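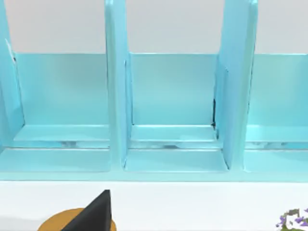 4. Premier essai de rangement en simulation

Avant de confier votre vraie cuisine à Fustari, prenez le temps de lui faire ranger une cuisine qui n'existe pas. Je sais que l'on a envie de brûler cette étape (Nithin Poduval, qui a relu ce guide, l'a sautée deux fois !), mais c'est elle qui vous dira ce que votre machine sait faire et ce qu'elle ne sait pas encore faire. Le décor de départ s'appelle Lalola : un meuble bleu clair à compartiments ouverts, dont toutes les tablettes sont vides, un plan de travail blanc et, dans le coin à droite, une petite plante à fleurs violettes qu'il s'agira de laisser tranquille. Le travail demandé tient en une phrase : prendre un objet sur le plan de travail et le poser sur une tablette. Un enfant de quatre ans y arrive sans y penser. Pour un bras articulé, c'est déjà une belle matinée de travail, et vous allez vite comprendre pourquoi.

4.1 Lancer l'essai

1. Ouvrez Sollus et choisissez le décor Lalola dans la liste de gauche. Le chargement peut être un peu long la première fois, profitez-en pour vous faire un café.

2. Dans l'onglet Tâche, sélectionnez « Ranger un objet », puis désignez le compartiment d'arrivée. Pour commencer, prenez celui du centre, tablette du bas.

3. Réglez la vitesse sur 4. Le curseur monte jusqu'à 9, mais gardez ces valeurs pour plus tard, quand vous aurez pris confiance.

4. Cochez « Zone protégée » et tracez un contour autour de la plante, en laissant une bonne marge.

5. Appuyez sur Démarrer et laissez faire, même si le geste vous paraît hésitant. Les petits arrêts devant le meuble sont normaux – le programme recalcule sa trajectoire avant de passer entre deux montants.

6. Répétez l'essai 8 fois sans rien changer aux réglages, puis ouvrez le Bilan.

Remarque : un objet posé de travers compte comme une réussite partielle. Lucinda Dvorak, de notre équipe d'assistance, reçoit souvent des messages inquiets à ce sujet, alors rassurez-vous, votre installation n'est pas en cause.

4.2 Lire le bilan

Regardez d'abord les échecs, ils sont bien plus instructifs que le reste. Une prise manquée se corrige le plus souvent en abaissant un peu la hauteur d'approche. Un choc contre un montant demande plutôt d'élargir la marge latérale, dans Réglages, puis Trajectoire. Si les deux reviennent sans arrêt, chargez le profil Villanueva, plus lent mais nettement plus patient avec les meubles étroits.

Alors, les machines savent-elles ranger la vaisselle ? Un peu, et dans de bonnes conditions. Un meuble dégagé et un seul objet à la fois, oui, volontiers. Un placard déjà plein, des assiettes empilées ou un verre mouillé, c'est une autre histoire, et nous préférons vous le dire ici.

Attention : un bon bilan en simulation ne vaut pas autorisation pour le matériel réel. Ne passez pas au chapitre 5 sans avoir vérifié l'arrêt d'urgence et éloigné les objets fragiles, les enfants et le chat.

4.3 Enregistrer vos réglages

Cliquez sur Conserver et donnez au fichier un nom qui vous parlera encore dans six mois. Le profil apparaîtra ensuite dans le menu Mes tâches.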